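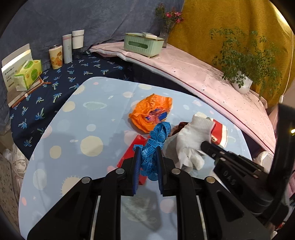 Can You Trust a Measuring Tape?

A soft measuring tape looks very sure of itself. It has numbers and little lines, so it must be right. Must it? Let's check before we believe it.

A tape like the blue one can bend around things, and that's handy. Try measuring your head with a stiff ruler! But a tape that bends can also twist. Measure a table with a tangled tape and you get a bigger number than you should, because some of the tape is used up in the loops. The table didn't grow.

People say soft tapes stretch when they get old. Maybe yours has, maybe it hasn't. Don't take my word for it. Lay it flat next to a ruler that is 30 centimeters long and see if the 30s line up.

Some things are just hard to measure. How long is a crumpled plastic bag? It depends how hard you pull it. How wide is a knit glove? Same trouble. A box with straight sides is much kinder.

Try it yourself

Pick a box or a book. Smooth out the tape and start at the zero mark, wherever it is. Measure the same side 3 times and write down every answer, even the odd one. Then ask a friend to do it without peeking at yours.

If the answers don't match, who is right? Measure again and find out.

More to read
Why Do Gloves Have Stretchy Cuffs?
How Round Is a Round Table?
Do Cut Flowers Still Drink?

We use cookies to remember your settings. Accept | Manage choices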